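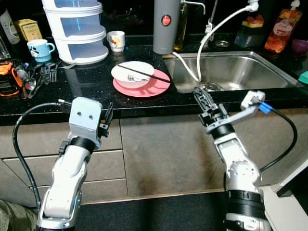 Plate, bowl, chopsticks, fork. Two arms, one sink.

1/ Notes on teaching the dish task by remote control. Several people asked how we record it, so the whole procedure goes in one thread. Corrections welcome, especially from anyone running a Womix rig with a different hand controller.

2/ The task as written on the task sheet: clear the chopsticks and fork from the bowl, brush the bowl, rinse, set it down clean side up. One arm steadies, the other works. The operator decides which arm does what, and has to stick with it for the whole session.

3/ That last rule came from the January data. Operators switched hands whenever it felt easier. A person watching would call every one of those demos fine. The policy trained on them would start to reach with both arms, then stop halfway with both.

4/ Control is leader-follower. You hold two small arms, the big ones copy your joint angles. No force comes back to your hands. You judge contact by eye, from the head view and the wrist views.

5/ New operators ignore the wrist views for the first hour. Gleice Pimentel trains ours, and her fix is to cover the head view for five demos. Slow and annoying. Works better than telling them.

6/ The brush is the hard part. A spoon can sit a little crooked in the gripper and you still get it to the tray. If the brush handle sits crooked, the bristles meet the bowl at a bad angle and you spend the rest of the demo fighting it.

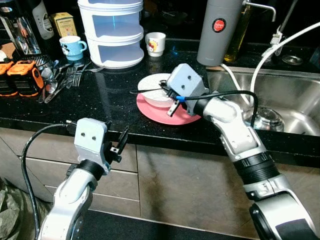 7/ So we grip first, check the angle in free air, and only then go to the bowl. If the angle is bad, put the brush down and regrip. Don't try to correct with the wrist while pressing. The joint runs out of travel and the elbow swings wide, toward whatever is standing nearby.

8/ Keep the regrip in the recording. We used to cut them. The policy then had no idea what to do after a bad grip, and it gets plenty of bad grips.

9/ Pressure: close enough that the bristles bend, no further. With position control, "push harder" means commanding a point inside the bowl. The arm will try to get there. The bowl slides, the plate slides with it, and now you are teaching it to chase dishes across a counter.

10/ Someone asked why we don't clear the counter first. Because it won't be clear in anyone's kitchen. The cutlery, the mugs and the drawer unit stay. We move a few things between sessions and leave the rest alone.

11/ Numbers, since they always come up. 683 demos kept for this task so far. A good one from an experienced operator takes 29 seconds for the brushing segment alone. A new operator can need up to 11 tries before the first keeper.

12/ What counts as a keeper: bowl upright at the end, no hard contact with the faucet, no pause longer than a couple of seconds with the arms hanging still. Pauses are worse than they look. The model learns to wait, and it is very good at waiting.

13/ We also tried guiding the arms directly by hand, the Rieger way. You grab the forearm and drag it through the motion. Nice for a single reach. For two arms and a brush you need three hands, and your own sleeves end up in every camera. Dropped it after one afternoon.

14/ Hand guiding is still what I'd use for setting waypoints, such as a safe pose above the sink. Quick, repeatable, and you can feel when a joint is near its limit - something remote control never gives you.

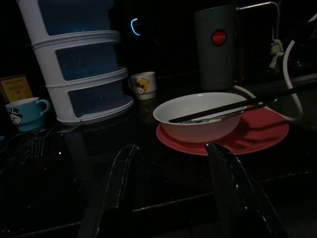
Thread last edited: February 2020

15/ On light. Half the complaints I get about the wrist cameras are about dark sessions. Dark glossy counter, black fingers, low light: the fingertip edges are hard to find, for the operator as well as the model. We record some sessions that way on purpose and tag them.

16/ In a dim session, approach slower and use the bowl rim as your reference. It is the brightest edge you have. Line up the fingertips with the rim, then come down. Operators who aim by the plate tend to arrive low.

17/ Chopsticks before the fork, always. They lie across the top, so taking the fork first drags them along. Grip near the middle of the pair, lift straight up, and don't rotate until you are clear of the rim.

18/ If one chopstick drops, carry on. Pick it up if it is in reach, otherwise finish the bowl and mark the demo as partial. Partial demos go in a separate folder and we train on them with a lower weight.

19/ Cable check before every session. Full wrist roll both ways, watch the loop near the gripper. If it goes tight, reroute before recording. Furley, the logging tool we use, will not catch a snagged cable. It just shows a joint that lags a bit.

20/ Next up is the same task with a mug. The handle changes the grip choice, and I expect the fixed-hands rule to cause arguments. Dornis has a version of the task sheet with the mug steps added, and I'll post our edits to it once the first batch is reviewed.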